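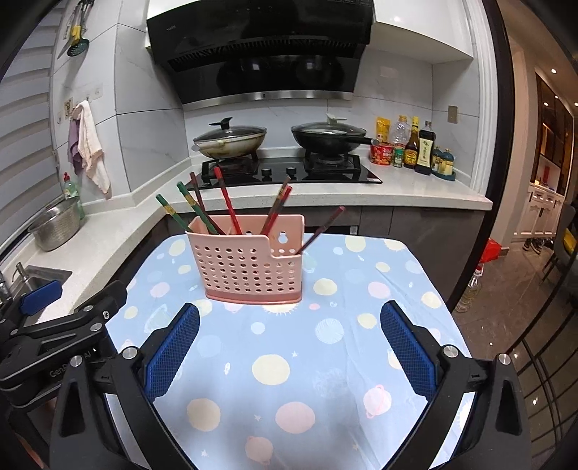
Data > Health posts > Appointments

# Lomska appointments list: README

Who was named to run which public health body, when, and how long the seat sat empty first. One row per appointment, 534 rows in `posts.csv`. Last full check 06/03/2018.

## What the columns hold

- `body`: the hospital board, agency or inspectorate
- `named_on`: date of the public notice
- `gap_days`: days the post was vacant or held by an acting head
- `backing`: who spoke up for the candidate, where a notice says so

I would not lean on `backing`. It comes from press notices, and press offices like to find support for a choice already made. It is blank in 200 rows and I trust the blanks more than the rest.

## Known trouble

The Flalska rows were typed in from paper. Up to 46 of them may carry the date of the vote in place of the notice. The Hakholm board changed its name in April and shows up under both.

People have used `gap_days` to claim that a long vacancy harms patients. Nothing in this file measures patients. An acting head may do the job perfectly well, or badly, and the row looks the same.
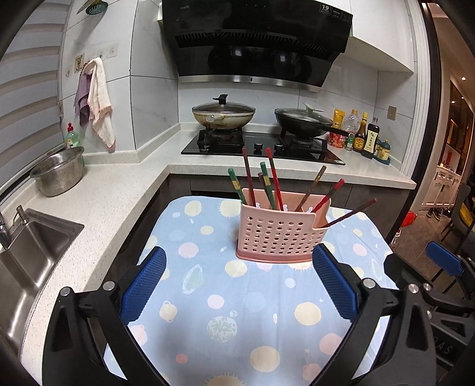

Amerley Fiadzo wrote back that this goes too far: the Wieczorek rows show three acting heads in a row and no budget signed under any of them, and a reader is entitled to draw something from that. Perhaps. The budgets are not in the file either.

## Changes

- Merged duplicate inspectorate rows
- Dropped `party`, which was guesswork

Corrections to Judite Moreira, with a link to the notice.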